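Packaging and Waste, Unit 6: Who Pays for the Box?
Handout, 13 October 2025. Instructor: Ivar Åberg

Read pages 253 to 318 before the seminar. Yes, the appendix too.

Terms you will need: primary packaging touches the product. Secondary packaging groups products together. Tertiary packaging gets them onto a truck, and is the part everyone forgets to put in the budget.

The Vurnard case: the firm shipped 942 orders in May and used 343 cartons of the largest size, mostly for small goods. Management called this flexibility -- the carrier called it billable volume.

Void fill is the polite name for paying to ship air. A stiff product can't do much about its carton, but a padded one gives a little, like the dark blue zippered bag sticking partway out of its cardboard box. For next time, work out what Vurnard would save by dropping one carton size, and show your steps.
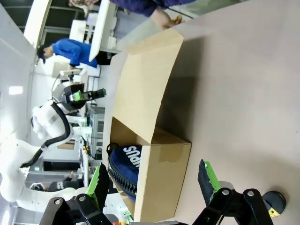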